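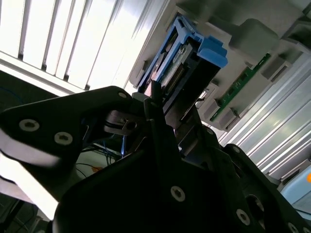

Wrist protective stop when pulling drive caddies, then motion resumes on reset

Rhun Hopkin
February 15, 2022

We strip desktop towers with a single arm and a Zikham two-finger gripper on a Granavberg controller. Boards and memory come out without trouble. The drive caddies do not. The fingers close on the caddy, the pull starts, and after a short travel the controller raises a protective stop on wrist torque. It does this on one case in three.

The stop does not bother me much. What follows does. When the operator presses reset, the arm carries on with the interrupted pull straight away, without a second press of start. Last week this happened with a colleague's hand on the cage. No injury, but the cell is locked off until I understand it. The torque limit is at the default and the program has not been edited since April. Where should I look first?
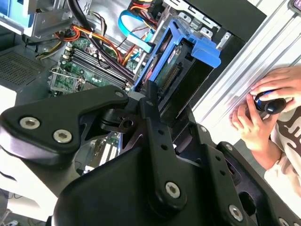
Jytte Thygesen

You have two faults, and the second matters more. Reset should acknowledge the stop and do nothing else. Motion should need a separate, deliberate start. On the Granavberg units I have worked on, this goes wrong when the start input is held high by a PLC output that latches, so that clearing the stop leaves a start request already waiting. Check that signal with a meter while the stop is active. If somebody works with a screwdriver beside the case, as the person at the right is doing, the cell also needs a reset position from which the whole reach of the arm can be seen, and an interlock that drops the start request whenever the gate is opened. Leave it locked off until both have been tested and written down.

As for the torque, do not raise the limit. The stop is probably correct. Log wrist force against travel for a good pull and a bad one. A peak at the first movement means a latch that has not released. A slow climb means a cable going tight.

astow

Had the same thing, turned the speed down, went away. Ours was a different gripper though.

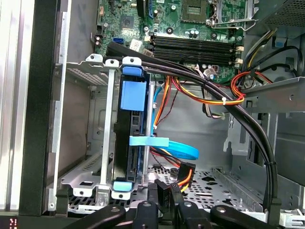 Drive still in its cage, with the light-blue SATA cable looping out to the right.

Rhun Hopkin

Jytte was right on the start signal. The PLC output was latched and stayed high through the stop. It is now a pulse, dropped by the gate switch, and reset alone no longer moves the arm in 2 tests with the gate shut and 2 with it opened. The force logs show a slow climb, so I have added a step to unplug the cables before the pull. Speed made no difference here. I still need to move the reset button, and the cell stays locked off until that is done.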